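Jobs > Audience and Casting > Tindia

Live audience and online panel wanted for Table for Strangers, series two

If you watched the first series of Table for Strangers and shouted at the TV when the wrong couple swapped numbers, we would love to hear from you. We're back in the studio in November, and we need people to watch the dates as they happen, react out loud and then talk about it all on our companion show, The Morning After.

The main show works the way it did last time. Single people who have never met sit down to dinner, and the conversation is all they have to go on. No phones, no friends in their ear and no host at the table. What's new is that we're opening up the room next door. A small audience will follow every dinner live on screens, and halfway through the meal they vote on whether the pair should stay for dessert. The daters don't hear the result until the plates are cleared, so you'll be sitting on a secret for a good half hour!

We record at the Zurno building in Carrasco, over 8 evenings. Each audience has 34 seats. You can apply for one evening or for as many as you like, but we'll try to spread the places out so that lots of people get a turn.

What we're looking for

People who like people, mainly. You don't need to be an expert on dating shows, and you don't need any TV experience. We want different ages, different backgrounds and very different opinions about what makes a good first date. Happily married for decades? Great. Freshly single and a bit grumpy about it? Also great, and please sit near a microphone.

You should be over 18, free from late afternoon until the end of the recording, and comfortable being filmed. The dates can get awkward and sometimes a little sad, and we ask everyone to be kind about the daters, who can meet the audience afterward if they want to. Laughing is fine. Booing isn't.
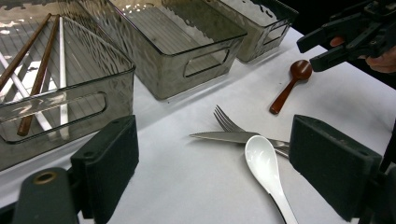 Deja from last year's online panel wrote to us that she signed up for a bit of gossip and ended up caring so much about one pair that she paced her kitchen during the ad break. She also thought the panel should get more time to argue before the vote closes. We agree, and the discussion is longer this year.

The online panel

Can't get to Carrasco? The panel joins by video from home. We need five people for each episode, and you'll be on screen during The Morning After, so a steady connection and a quiet room matter more than a fancy setup. You'll get a private link to the episode two days ahead, then join a short call with a producer to talk through what you thought. Please have real opinions! The best panel moments last time came from people who disagreed about something tiny, like whether it's rude to order for the table.

What you get

Audience places are free and unpaid. There's a hot meal before we start and a bus back to Carrasco station at the end of the night. Panel members are paid a flat fee for each episode, which we'll confirm in writing before you agree to anything. We can't cover hotels, sorry.

Access

The studio is step-free, and there is a quieter viewing room with the sound turned down. Captions run on all the audience screens. Tell us on the form what would make the evening easier for you and we'll call to talk it over. You're welcome to bring a companion who doesn't want to be on camera.

How to apply

Fill in the Grindik casting form on our site and choose "audience," "panel" or both. Tell us where you live, which evenings you can do, and the best or worst first date you've ever had (change the names, please). A few lines is plenty. If you'd like to be on the panel, add a short phone video of you talking about any TV moment you loved or hated. Don't edit it or add music. We just want to hear how you talk.

Applications close at midnight on Thu 30 March. Everyone will get an answer, including the people we can't fit in, and we keep a waiting list for last-minute seats. If you applied for series one and didn't get a place, please try again.

Looking for love yourself? Daters are cast separately, and you can't be a dater and an audience member in the same series.

Table for Strangers is made by Grindik for Tindia.

More from Audience and Casting
Quiz teams wanted for a new afternoon show
Dancers over 50: open auditions in Carrasco
Runner, entertainment, short contract
Can your family cope with a week of no TV?

Get new casting calls by email every week. Enter your address to sign up. You can unsubscribe at any time.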